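Iruler Robotics Club, evening course
Notes for session 3: getting to know the hand grippers

Hello again, everyone, and a special welcome to those of you who joined after the taster evening. Gemma Morelli and I will be looking after this one together, and Keerthana Varma will be at the front desk if you need a locker or a charger. Please do read these notes before Wednesday, even if you only manage it on the bus, as we lose a good deal of the evening when half the group is still finding out which end to hold!

Last time we talked about what a robot can learn from watching a person do a job, and why the person ought to be using the same sort of fingers that the robot has. Now it's your turn to do the job. You will work in pairs, one of you on the grippers and the other keeping the log, and you'll swap after 30 minutes. Have a go at slow, dull movements first. Everybody wants to fold a shirt straight away (I certainly did), but opening and closing on a sponge will teach your hands far more in the first half hour.
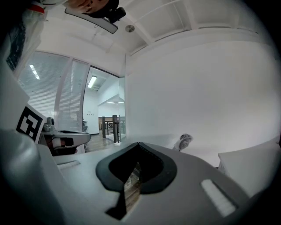
Fig. 1. The black V-shaped finger pad on the near gripper, with the second gripper and a square black-and-white marker to the left.

Have a good look at the markers before you begin. The software needs to find those blocky shapes, so try to keep your sleeves and thumbs off them, and if one has started to peel, bring it to Gemma and she'll print you a fresh one. The same goes for the pads. A quick wipe with a dry cloth is plenty, and please don't use the lemon spray from the kitchen, however nice it smells.

For your log, write down the task, who was holding the grippers, and anything that felt awkward. "My wrist got tired" is a perfectly good note, and so is "I kept dropping it".

Homework is to read pages 9 to 14 of the Flostmont booklet and bring one small soft object from home. Gil-soo Yeon has spare booklets if yours has gone missing.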